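Ivana Lagos
3 July 2022

I want to write some posts about learning to cook from my mother-in-law by telephone. It is long, so please mute me if you came for the garden pictures.

When I moved to Zorkurcombe I could make four dishes, and all of them were eggs. My husband's mother lives far away and does not like video calls. She says she looks like a potato in them. So we use the normal telephone, with me holding it between my ear and my shoulder.

The first problem was the quantities. She does not have any. I asked how much flour for the dumplings and she said "until it is enough." I asked how I will know it. She said the dough will stop complaining.

I wrote this down in my notebook, exactly so. "Flour until dough stops complaining." I still have the page. There is oil on it.

The second problem was the words. In her language there is one verb for cooking onions slowly with the lid on and another verb for cooking them slowly with the lid off. In English I have to say a whole sentence. In my own language we just say "the onions" and everyone understands that you have to stand there for a long time.

Our first success was a soup with barley, in February, when the heating in the old apartment was broken and we ate in our coats. My husband took one spoon and became quiet. Then he asked if his mother had visited. I was proud for a week.

Our first disaster was the stuffed cabbage. I understood "take the heart out" as something you do after boiling. You should do it before. I had a very hot cabbage and a small knife and a telephone, and she was laughing so much that she had to put down the receiver and drink water.

Somebody asked me last time where I buy the sour plums. There is a small grocery called Dehghan, behind the post office. They keep them near the counter and not with the other dried fruit, so you have to ask. The man will tell you that the small ones are better, and he is right.

For those who asked for the dumpling recipe, I can give what I have. Flour until it is enough. Warm water, one egg, salt. Let the dough rest under a bowl for 60 minutes. She says one hour, but she also says "one hour" when she means two television programs, so I use a clock.

For the filling I use potato, fried onion, and white cheese that is a little dry. If the cheese is wet, put it in a cloth and leave it to drip over the sink. Pepper, more than you think. I make the edges with my fingers because when I use a fork the dough becomes too thin and opens in the pot.

She folds the edges in a way which looks like a braid. I can't do it. She explained it to me on the telephone five times and each time I produced a different shape. My sister said one batch looked like ears. We ate the ears.

About steaming or boiling, we don't agree, and this is our only real argument. She boils everything. I started to steam them last year and at first I did not tell her. 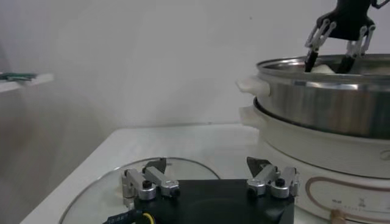
I confessed it to her during a call about something else completely, I think it was curtains. She was silent, then she asked what kind of pot. I told her it is electric, in two sections, and the wall of the upper one is stainless steel, brushed, with a wide shiny rim. "Shiny," she said, like this was the name of a disease. But she asked how long I leave the dumplings, and if they stick, and I could hear that she was looking for a pencil.

They do stick, by the way, if you put nothing under them. Cabbage leaves are the best for this. So the cabbage and I are friends again.

Two weeks later she called me, which she never does, because she believes the person who wants the recipe should pay for the call. She had tried steaming at her neighbor's. The verdict was "not bad for the second day." I think this means for warming up what is left. I decided to take it as a victory.

Now I am writing everything in a clean notebook, with grams where I can find the grams. My husband thinks I should leave the old sentences next to the numbers. I do this with a different color of ink. The dough is still complaining on page 2, in blue.

Next time I will write about her pickles, but I need to ask her first, because one part of it is a family secret and I am not sure which part.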